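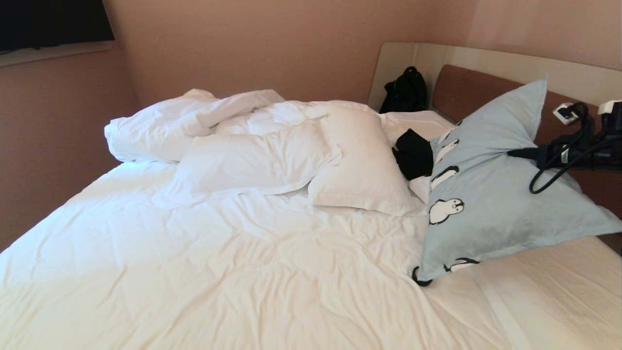
The bed in the back bedroom at Nerarach

Questions people ask before they come to stay

Last updated 20/10/2018 (new winter price, new bit about the bus, and I finally rewrote the dog answer)

Hello! I'm Isamu Arai and I let out the two bedrooms upstairs at Nerarach, my house on the top road out of Surnine. I get a lot of the same emails, so I've put the answers in one place. If yours is missing, write to me and I'll probably add it.

How do you say Nerarach?

NERR-a-rack, with the weight at the front. The postman says it differently and still finds us. The name was on the gate when I bought the place and I've had four explanations for it from four neighbours, all of them very sure of themselves.

How much is it?

£94 a night for either room, for one person or two, breakfast included. From November to the end of February it drops to £57, with a two-night minimum, as I have to get the heating going upstairs specially. I don't put the price up for bank holidays or the regatta.

Do I have to pay up front?

One night's money when you book, the rest when you leave. Bank transfer or cash. I did have a card machine for a while, but the signal up here made it a twenty-minute job and we all ended up standing in the garden holding it up in the air, so back it went.

What if I need to cancel?

Up to a week before, you get the whole deposit back. After that I keep it unless I can fill the room, and if I do fill it I'll send yours back. If you're ill or the road's closed, just ring me and we'll sort something out.

Which room should I ask for?

The front room has the sea, and the morning sun comes with it. The back room is quieter and looks on to the hill and my vegetable beds, which are more impressive in June than they are now. Light sleepers, go for the back. If you're up at six anyway, have the front and enjoy it.

Is the bedding feather? I'm allergic.

The usual duvets are feather and down, and so are most of the pillows. I keep a full synthetic set in the airing cupboard for each room, so please say when you book and I'll make the bed up with that and give the room a proper going over with the hoover beforehand. It does need to be when you book, though – if you tell me at the door at nine in the evening I can change the bed but I can't do much about the mattress topper.

Will I be warm enough?

I think so! There's a spare blanket in the bottom drawer and hot water bottles hanging behind the bathroom door. The radiators go off at half past ten and come back on at six. If you feel the cold, tell me and I'll leave them ticking over. I run hot myself, so I'm a bad judge of other people's temperatures.

Do we share a bathroom?

If both rooms are taken, yes. It's across the landing from each of them, and there's a bath with a shower over it. The water pressure is fine unless someone's filling the kettle downstairs, and I do try not to fill the kettle.

What's for breakfast?

Eggs however you like them, toast, porridge, fruit, and whatever jam is open. If you let me know the night before, I can do rice, miso soup and grilled fish, and quite a few people come back for that one. Breakfast runs from seven till half past nine. The eggs are from Isamu Kubo two doors down. Yes, two Isamus on one road, and yes, we get each other's parcels. If you ring up and the person who answers starts telling you about hens, you've got the wrong one.

Can you do vegan, gluten free and so on?

Vegan is easy. Gluten free I can do with care, but it's one small kitchen with one toaster and there's flour about on baking days, so I wouldn't promise it to anyone with coeliac disease. I'd sooner say so here than have you find out on holiday.

Where can we eat in the evening?

The Driver is 400 metres down the hill and does food until half past eight, pies mostly, with a good fish stew when there's fish. Fukuda, on the harbour, is smaller and a bit dearer and shuts completely in January. No relation of mine, people do ask. Book for Fukuda, just turn up at the Driver. Take a torch for the walk back, there are no street lights after the chapel.

Can I bring my dog?

One dog, in the back room only, and please bring its own bed. It's fine in the kitchen as long as it can cope with my cat, who is old and won't move for anybody. I don't charge for dogs. I used to say no dogs on furniture and leave it there, but I've been asked so many times what counts as furniture that I'll spell it out: the bed, the armchair, the window seat and the stairs if someone's trying to use them.

And children?

Very welcome. I've a travel cot and a folding bed, and either will go in the front room. The stairs are steep and there's no gate at the top, so have a think if yours has just started walking.

How do I get there without a car?

Train to the junction, then the bus to Surnine, which stops outside the chapel. The last one has moved and now leaves the junction at ten to seven, so the late train won't do any more. If you're stuck, text me before you set off and I'll come and fetch you if I can. The hill from the chapel is short but it's a proper hill, so maybe not the enormous suitcase.

Where do I park?

On the gravel to the left of the gate, nose in. Please leave the right-hand side clear for the oil lorry. Your sat nav may try to send you up the farm track. Ignore it and stay on the top road until you see the blue gate.

Is there wifi?

There is. It's good in the kitchen, all right in the front room and a bit sulky in the back. Emails are fine, films might not be.

What time can we arrive?

Any time from four. If you want to drop bags off earlier, leave them in the porch, it's never locked. Leaving is by half past ten, or eleven if I haven't got anyone coming in that day.

What's the jigsaw on the landing?

It's 3240 pieces, it's a map of the canals, and you're allowed to do as much of it as you like. Please don't finish the sky in one go. Somebody's already been at the edges.

Can I buy the marmalade?

In October, usually not, I'm down to the jars I need for breakfasts. Ask me again after I've made the new batch in the winter and I'll put one by with your name on it.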